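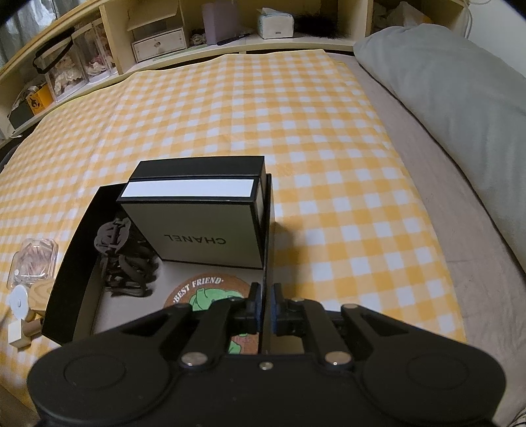 Using box lids as trays for small things: does it last?

natalina_f
Posts: 200

Good evening to all. I am new in this part of the forum, I normally write in the sewing part, so please forgive me if there is already a thread about it. I searched and I found only drawers.

My situation is this. I sleep in a small room and the shelf in my headboard has become the place where everything lands. Hair things, perfume, coasters, little boxes I keep because they are nice. Yesterday I put it all on the bed and started to sort it. I laid the yellow checked sheet over the normal one so that nothing gets lost in the bedclothes, and this I can recommend, small things are easy to see on it.

Then I took the lid of a black box, turned it upside down and used it as a tray. In it I have for now the Chanel box, a dark brown hair claw, the round cork coaster that says BEST FRIEND and another black box behind. The rest is still lying to the left on the sheet.

My questions are:

Is a lid strong enough to be used every day, or do the corners open after some months?
Do you keep empty perfume boxes, or is it silly?
What do you do with hair claws? They take so much place, they don't lie flat and they catch on everything.

I thank you in advance.
Natalina

murali_p
Posts: 1088

Welcome Natalina. I have used lids in this way for years, in the desk and in the bathroom cupboard. In the desk they are perfect. In the bathroom they became soft after one winter and I threw them away. So it depends on the room. In a bedroom I think you will have no problem.

For the corners, put a strip of paper tape on the inside before you start to use it, not when it is already open. When the corner has opened once, it never closes nicely again.

zahira.purba
Posts: 2292

I will be the unpleasant person in this thread. A lid is not storage. It has low sides, you can't stack anything on it, and it invites you to put in one more thing and then one more. I had five of them on my chest of drawers and I only had a tidy-looking mess. My sister called it "the museum".

My advice is: first decide what goes away, then look for the container. You have a box inside a lid, and another box behind that. For me these are three containers and one hair claw.

About the empty perfume box: if the bottle stands outside, the box can go.

natalina_f

Thank you both. Zahira, you are direct but I had to laugh, because it is true about the boxes. Only I must say in my defence that the perfume box isn't empty. I keep the bottle in it against the light. My question was more about the older ones, which are in a bag under the bed and which I didn't mention, because I was ashamed.

anisa_g
Posts: 341

Keep the bottle in its box, yes. Light and warmth are bad for perfume, and a headboard shelf beside a reading lamp gets both.

I don't agree with Zahira about lids. A low side is good for things you take every day. If I must open something and dig, I don't put the thing back. With a lid I drop it in and finished. I have one for the evening (hand cream, hair band, glasses) and one for the morning. When it is full, it is full, and something has to leave.

Hair claws: clip them on something! I clip mine on the edge of a small basket, all in a row. On a cardboard lid I would not do it, the teeth leave marks in the paper. I know this from a nice gift box which I don't have any more in a nice condition.

zahira.purba

"When it is full, something has to leave" works if you are Anisa. For the normal person, when it is full, a second lid comes.

anisa_g

I do have two lids, so I can't say much against this.

teguh_r
Posts: 76

I read this with my tea and now I have also emptied my bedside drawer, thank you very much.

One thing about the material. There are lids of thin folded card and lids of thick board with paper glued on top. The thick ones are from gift boxes, boots, sometimes kitchen things. I have one from a Sembiring teapot set and I could nearly stand on it. The thin ones bend in the middle when you lift them with one hand, and then everything rolls to one side. Natalina, which kind is yours? Try to hold it at one edge only and see if the other side hangs down.

If you want to buy something, I had the Prustik drawer trays and I don't recommend them. They slide. The Kakum ones have a rough bottom and stay where they are, but they are a little deep for coasters and such things.

natalina_f

Teguh, I made your test. It hangs down a little but the walls stay straight. I think it is the middle kind, if a middle kind exists.

I forgot to ask about the coaster. It was a present and I don't want to put a hot cup on it, because the printing would suffer. But to keep a coaster in a tray and never use it is also strange. Where do you put such a thing?

murali_p

Use it under the perfume or under a small plant in a pot with a saucer. Then you see it, and no hot cup comes near. Cork marks easily if it stays wet, so take care when you water the plant.

zahira.purba

Or use it for the cup. Your friend gave you a coaster. I think she will be happier about a coaster with a ring on it than one that lives in a lid.

anisa_g

Here I agree with Zahira, please write down the date.

teguh_r

2022-12-28, it is noted.

natalina_f

So, my plan for now. The coaster goes on the shelf and will be used, but only for the water glass, this is my compromise. The lid stays, with paper tape in the corners, and in it come only the things I need every day. The hair claws go on the edge of a Sirham basket I have from my mother and never used for anything. The perfume stays in its box but moves away from the lamp.

The bag under the bed I will do another day. I will write again in February to say if the lid is still alive.

murali_p

Good plan. Put the tape also on the outside of the front corners, black if you find it. These are the ones your hand pulls on.

zahira.purba

And open the bag before February, please.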